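How much should I trust a success rate that only comes from simulation?

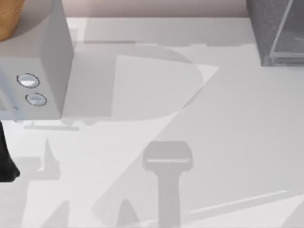
Simulated countertop seen from above, appliance with two dials at upper left.

Asked by Setareh Kermani, 23/05/2018

I'm trying to reproduce a result from a write-up by the Lerkent group. They train a policy on rendered kitchens only, and the task is to turn a named dial on a small oven. They report 346 successes out of 848 trials with their baseline, and a big jump after they add what they call "light shuffling" -- random lamp positions each time an episode starts. My own render is at the top. The shadows of the arm fall all over the counter and overlap each other, and the policy seems to care about them a lot. When I turn shadows off at test time it gets much worse.

Two questions. Is the jump in the paper likely to be real, or is the policy just reading the gripper's position off its shadow? And is there a cheap way to check before I spend September on this?

Things I already know: same seed for both runs, same starting poses, wrist camera only, no joint readings fed in.

3 answers

Senyo Odoi
I'd be suspicious. With no joint readings and barely any gripper in view, the shadow may be the best cue it has for where the arm is. That isn't cheating as such, since a real arm casts a shadow too. But your kitchen lamp won't sit where the simulator puts it.

Cheap check: freeze the policy, take 200 fixed starts, and run them four ways. Normal shadows, no shadows, shadows of the arm only, shadows of everything except the arm. If the third is close to normal and the fourth falls apart, you have your answer. Use the same starts every time or you will be comparing noise.

I'd also ask how they picked the checkpoint. If they took the best one on the test scenes, the jump shrinks. The write-up I read doesn't say.

Edit: one more thing. Turning shadows off makes the whole counter brighter in most renderers, so your "much worse" could just be a brightness problem. Match the average brightness before you blame the shadows.

Naa Opoku
sim numbers are always inflated, just use a real oven

Esi Ansah
Not sure "use a real oven" helps someone who has no arm to put in front of it.

I ran the Lerkent recipe on our Drometti setup last year. We got a gain too, smaller than theirs, and nearly all of it came from some 35 scenes where the baseline went for the wrong dial. On the rest the two policies were hard to tell apart. So ask for results per scene. One average over 848 trials hides this completely, and I don't think it supports the claim in their title.

On shadows, Senyo's four-way test is the right one, but feed in the joint readings as a fifth run. You'd have to retrain for that one. If the gain from light shuffling goes away once the policy knows where its arm is, then it was mostly making up for a missing input. That would still be worth writing down -- it's a different result from the one they report, though.

Comment from Setareh Kermani: Brightness matched, 200 starts, first two conditions done. The gap is about half what it was. Still there. Arm-only is running now and I've written to them for the per-scene table.

Comment from Senyo Odoi: Half is more than I'd have guessed. Post the arm-only number even if it's boring.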